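Software Engineer, Manipulation Planning and Control

Sollico, Rurnmont site
Full time, permanent
Reports to: Ruby-Lee Rakena, Software Lead
Reference: 158

The post

Sollico writes the software that sits between a task request and the motor commands of a two-armed robot. The stack is called Zillodeck. It takes in camera images and joint states, keeps a model of what is on the table, plans a motion for each arm and runs it under a compliant controller. We are looking for an engineer to take over the planning layer and its interface to the controller.

Most of our current work is on sorting and clearing: picking up light, badly shaped items and putting them into trays and bins. The items have no fixed geometry. A grasp pose computed from one image may be wrong by the time the jaws close, and the held object no longer matches the collision model used to plan the move. The planner has to cope with both without stopping every few seconds to ask for a new plan.

Releases over an open bin are a large part of the test set. The arm has to bring a crumpled paper bag above the rim at a sensible angle, with clearance for whatever hangs below the jaws, while the second arm stays out of the way with its own hand and joint limits. The present code treats the held item as a fixed box around the gripper. It is safe and slow, and it rejects a good many poses that would work. Replacing it is your first job.

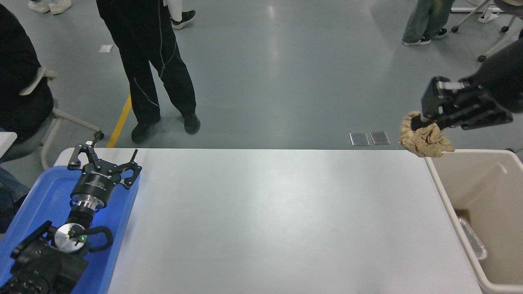
What you will do

Replace the fixed box model with one that is updated from perception after each grasp.
Maintain the two-arm planner, including arm priority, waiting and retreat moves.
Bring the median planning time for a single transfer under 300 ms on the target computer. It is well above that now.
Keep the regression suite in order. It holds 959 recorded transfers, replayed against every merge, and a fair number of the older ones need relabelling.
Write the state logging for failed releases so that a fault can be replayed from the log alone.
Take your turn on the test bench. Everyone in the team runs their own code on the hardware.

What we need from you

Solid C++ and working Python. The planner and controller are C++, the tooling is Python.
Experience with sampling-based or optimisation-based motion planning on real arms. Simulation only is not enough for this post.
A working knowledge of impedance or admittance control, and of what happens when the planner and the controller disagree about contact.
Comfort with coordinate frames, camera calibration and clock offsets.
The habit of writing down what you tested, with the commit and the settings.

Useful but not required

Work with multi-fingered hands as well as parallel grippers.
Point cloud segmentation of thin, shiny or creased objects - foil in particular gives our depth pipeline trouble.
Real-time Linux.

The team

There are 6 of us on software, split between perception, planning and tooling. Mechanical work is done by a separate group at the Sutcliffe building, a short walk away. Code is reviewed before merge, and reviews are expected within one working day. Bench slots are booked in the morning and released at noon if unused.

The post is on site. One or two days at home each week can be agreed once you have finished your bench training - this normally takes roughly a month.

How to apply

Send a CV and a covering note of no more than one page to Ruby-Lee Rakena at the Rurnmont office, quoting the reference above. In the note, describe one planning or control fault you traced on a physical robot: what the logs showed, what you first thought it was, and what you changed. Please do not send code samples at this stage.

Shortlisted applicants will have a telephone call with two of the team, then a half day on site. The half day includes a debugging exercise on a recorded failure from the regression suite, using your own choice of editor and tools. There is no whiteboard test.

Applications close at the end of July. We would like the successful applicant to start in the autumn, though notice periods can be worked around.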